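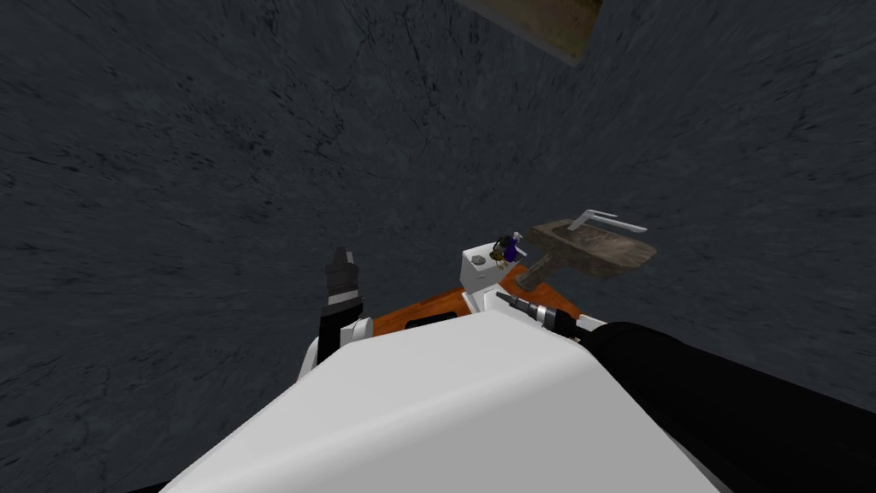 White robot body and black right arm over a dark gray floor (computer rendering)

Udcombe Rovers are a soccer club from Udcombe, and I've followed them long enough that I offered to write their entry for this wiki. They play in the second tier, in green and white, at Tuhumury Park, which holds 3,928 if everyone breathes in.

The club came out of a merger of 2 works teams, and my dad still calls them by the old name. Their big rivals are Kindville — we don't talk about the 5-0.

Farzad Sharifi is the one every fan brings up. He played 225 league games in midfield, almost all of them on the left, and then left for Clarkedport in February on a free transfer. I was gutted! Ruben Mertens came in to replace him and took 16 games to score, though he's been great since (that volley at Kindville, wow).

Siamak Sadeghi has been head coach since 20 Aug 2019. He likes a back three and hates short corners. Mahsa Hosseinzadeh runs the women's side, who share the ground and usually finish higher in their league than the men do in theirs.

See also: Kindville Town, Clarkedport FC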